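4. Handling soft goods with the Linum hand-held gripper

This section covers recording sessions in homes where the objects are clothing, socks, towels or bedding. Read section 2 (charging and pairing) first. The rules apply to all operators, including those who have already been cleared for rigid objects.

4.1 Before you start

1. Get the resident's agreement for each room you will enter. A signed form for the bedroom does not cover the bathroom or the hallway.
2. Put away mail, medicine boxes, bank cards and screens. Turn family photographs face down or move them out of the room.
3. Wipe both fingers with a dry, lint-free cloth. Check the pads for threads.
4. Squeeze the trigger fully and let it go. The fingers must open and close without sticking. If they stick, stop and go to 4.4.
5. Start a new session in Histden and enter the room code. Do not enter the resident's name in any field.

Note: Sessions with no room code are rejected on upload and cannot be repaired later.

4.2 Picking up and placing

1. Stand with both feet on the floor. Do not kneel on the bed or lean over it.
2. Bring the fingers to the item with the trigger released.
3. Close on a single item. If a second item comes up with it, put both down, open the fingers and start the pick again.
4. Lift until the lowest point of the fabric clears the surface. Hold for 2 seconds.
5. Move to the target at normal walking speed or slower.
6. Lower the item until it is supported, then open the fingers. Do not throw or shake it off.
7. Keep your free hand out of the way during the whole pick. If you have to use it, mark the pick as assisted.

Socks should be gripped through the fabric, with the trigger held closed until the sock is over its target.
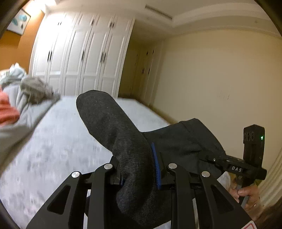
Renato Urrutia: We had trouble with step 7 at the Petchrat site. Operators were straightening cuffs with the free hand and leaving the pick unmarked. Could the manual say that touching the fabric counts even if you don't lift it?

Reply from the editor: Yes. Any contact between the free hand and the item, from the first approach to the release, makes the pick assisted. The wording will go into the August revision. Please apply it now.

4.3 Cautions

CAUTION: Pinch point. Keep fingers, hair and loose sleeves away from the linkage while the trigger is moving.

CAUTION: Do not pick up items with pins, needles or broken zippers. Set them aside and tell the resident.

CAUTION: Stop at once if a child or a pet comes into the room. Start again only when the door is closed.

4.4 If the fingers stick

1. Put the item down and release the trigger.
2. Switch the unit off.
3. Pull out any caught thread with the plastic tweezers. Do not use a blade.
4. Switch on and repeat step 4 of 4.1.
5. If the fault is still there, tag the unit with form 211 and return it to Fimach. Do not oil the joints.

Questions about this section go to Elaine Rocha, extension 98.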